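Automated Sorting at the Skosgate Returns Center: Questions and Answers for Employees

Last updated 2024-01-17

Mirnatel will introduce robotic picking for mixed small goods at Skosgate in March. The answers below respond to questions submitted by employees on both shifts. They do not replace the terms of your employment agreement.

Which tasks will change?

Robotic picking will apply to small, unpackaged items that are currently sorted by hand at the Geraghty line. Items are presented in open metal bins, and the arm lifts them one at a time. Receiving, inspection, repacking and dispatch will remain manual.

Can the arm handle every kind of item?

No. Rigid items with simple shapes are generally the easiest to grip. Soft goods, such as fabric pouches with cords, and thin items, such as combs, are more difficult, and some will continue to be passed to a person.
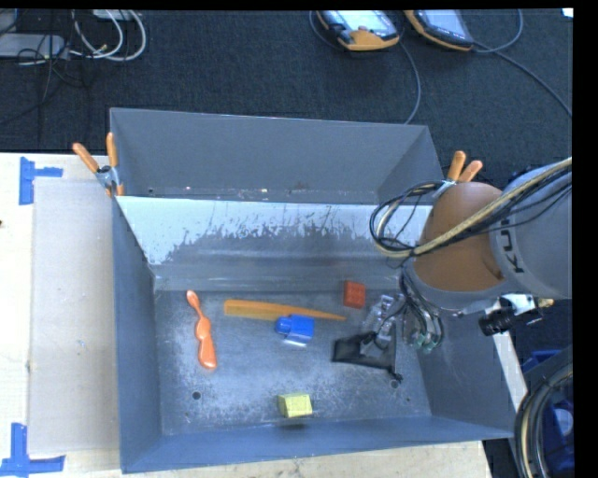
Any item the system cannot pick after 5 attempts will be sent to the exceptions desk, where an employee will sort it by hand. Employees at the desk are not expected to match the pace of the arm.

Will positions be eliminated?

No position at Skosgate will be eliminated as a result of this change. Seven sorting positions will be reclassified as cell operator or exceptions desk positions. Base pay for the employees concerned will not be reduced.

What training will be provided?

Each cell operator will complete five days of paid training before working without supervision. Training covers the control pendant, safe entry to the cell, clearing a dropped item and reporting a fault. Prior experience with robots is not required.

May I reach into a bin while the arm is in use?

No. Stop the cell and confirm that the arm has come to rest before reaching in. Any employee may stop the cell at any time and will not be disciplined for doing so in good faith.

Will the system be used to measure my performance?

Serkow, the system supplier, receives records of picks and faults only. These records do not identify employees and will not be used in performance reviews.

Whom should I contact with further questions?

Please write to Jarlath Gilmartin, Workplace Transition Manager, or call extension 884. Written questions may also be left with your shift supervisor.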